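Is towel folding with hand-held grippers worth a whole term for a school robotics club?

Posted in Clubs and Competitions by brolport_parent

My daughter's club has dropped the line-following cars and signed up for the Brirkton household challenge. They spend the sessions holding a pair of grippers and moving a printed cloth in and out of a little plastic basket, over and over, and the recordings are meant to teach an arm to do it later. The letter home says they need 3,027 goes before the closing date in December. By half term they had 213.
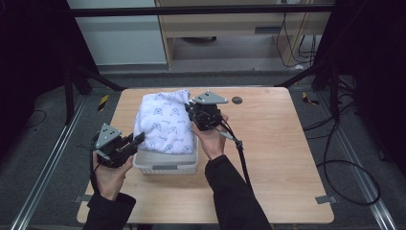
I work in a warehouse and I've seen plenty of clever kit that was going to change everything and then sat under a sheet. So I'd like to hear from somebody who has been through it. Do the kids learn any robotics from this, or are they doing the dull bit for free? And does the arm ever manage the job? The club is charging 41 pounds for the term, same as when they were building things.

zanen_bench_tech

I ran a sixth-form group on the same challenge last year and went in with the same doubts. I still have a few.

The dull bit is most of the work. Adults in labs do it too, and complain about it. What your daughter gets out of it depends on whether the club lets them look at their own recordings afterwards. Ours didn't for the first month and it was a waste of everyone's evenings. Once they started watching them back, they began arguing about what counted as a good go, and that was worth having.

If she wants to push for something, I'd try these:

Ask who decides which goes are thrown out. If it's always the adult, the kids are only labour. Get them to write the rule down and then test it on a batch they haven't seen.

Have them look at the pinch close up. A raised fold with a finger either side is a fair place to begin. Then they can try taking less cloth, or more, and see whether the corner slips.

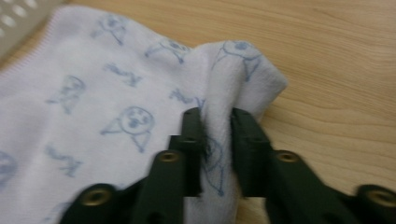
Train early, even with a poor set. We waited until we had the full number and found out far too late that all our goes began with the basket in the same spot. The arm was hopeless the moment anyone nudged it. 213 is plenty to find out that sort of thing.

Change the cloth. A fleecy one bunches up and is fairly forgiving. A thin tea towel is another matter, and I've never seen an entry that coped with both, whatever the leaflet says.

As for whether the arm manages it: ours got the towel into the basket on a good day. Folded neatly, no. I wouldn't believe a video that shows it unless they show you the goes before and after as well.

pakzad_user_3

Its fine, let them get on with it. Mine did the Pakzad kit at home and that was more fun, but it costs a bomb and the instructions are rubbish. Kids like the grippers. Not everything has to be useful.

marking_at_midnight

I disagree with the reply above, at 41 pounds a term I'd want it to be useful.

I teach computing and our club did one season of this. The big target number worries me more than the towels. Once there's a total on the board the children rush, and a rushed go is recorded just the same as a careful one. We had pupils yanking the cloth by whatever bit was nearest. In the end I rubbed the total out and had each pair keep a notebook saying where they gripped and what they'd do differently.

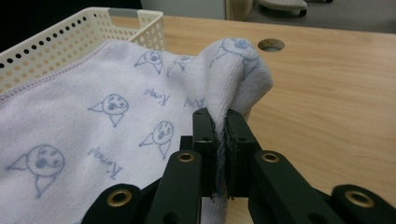 Corner of the towel held in the gripper, basket behind.

A page of notes on a grip like that is something she can talk about at an interview. "I did my share of three thousand" isn't.

I'd also ask to see the timetable for the second half of term. If there is no session set aside for training the model and trying it on the arm, you have your answer about whether it's a robotics club at the moment. Ours had one session pencilled in, after the deadline. We moved it, with some grumbling, and two of the pupils who had been about to leave stayed on.

brolport_parent

Thanks, I've asked for the timetable. No reply so far. She says they do get to watch the recordings back, but only the ones that went well.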